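Home Workshop Kitchen Garage Tips A–Z

Buying a robot arm for the shop – quick tips

Price the whole cell first. Arm is maybe half the bill. Gripper, air supply, cables, table, bins, clamps – all extra, all easy to forget. My first budget had one line on it. Dumb.

Ask for a spare gripper finger in the quote. Ask what shipping costs. Isteson wanted 48 days lead time, Redbridge didnt say until I called twice.

Clamp bins down before any picking tests. Scuffed old ones are fine, save the money.

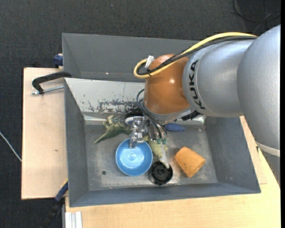

Should I buy used?
Only if the controller comes with it and you can see it run first. A bare arm is a parts hunt.

Put aside $1,281 for the small stuff. Mine was hoses, fittings, cable ties, a second e-stop. Dagmar Rusnák says double it, she has four arms so ok.

Measure your door. Also teh stairs.

Get training dates in writing – ours slid to May.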